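## 5. Comparing finger pads on soft goods

By now you've got the Kalunora hand-held gripper charged and paired, so we can get to the part most people enjoy, which is finding out which pads suit the things you want to pick up!
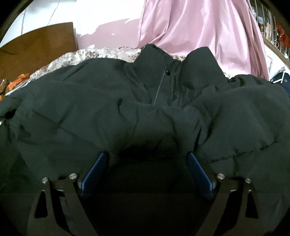
Puffy clothing is a good place to start, and a kind of tricky one, so please give yourself a whole afternoon (a jacket can look easy and then slide right out on you).

1. Fit the first pair of pads and snug the screws by hand. Leave the driver in the box for now.
2. Set the jaw opening to 53 mm on the Cosix controller.
3. Bring the jaws down over a fold and squeeze slowly until you feel the padding give.
4. Lift, hold for 5 seconds, and write down whether the fabric slipped.
5. Repeat on a seam, on the collar, and on one sleeve, then change pads and go through it all again.

> **Note:** Dark fabric is hard on the camera. If the preview looks muddy between the pads, raise the exposure a little before you blame the pads, and keep that same setting for every pair.

> **Caution:** Keep snaps and drawcords out from between the pads. Don't go over 140 on the force dial with clothing.

Pads are good for nearly 2,000 squeezes. Spare sets come from Thoroddsen, and Zuleica Cordeiro on our support desk is always happy to talk pads with you.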